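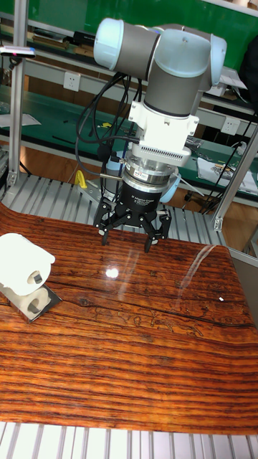 *The table, glossy side up. Look at that grain!*

Hi all, quick update on the Zovcombe furniture grant for October.

The table is the thing everyone asks about, so I'll start there. I went with the orange and rust wood grain in the end (the Liretti sample was nice but so gray, and the room needed some warmth). It's very shiny, so glare is still on my list. There's a bright white spot on the top when the light hits it, and I'd like to try softer bulbs before we spend money on anything bigger. I also want Sundach to take a look at the thin dark line across the middle. I think it's part of the pattern, but it does look a bit like a crack and I'd rather ask now!

Money: of the $4000 you gave us, the table and delivery are paid. The 2 benches from Mokoena are ordered and the invoice should reach you next month.

Still to do: bulbs, felt pads for the floor, and 3 shelves, each 36 inches wide. I'll send the shelf quote as soon as I have it.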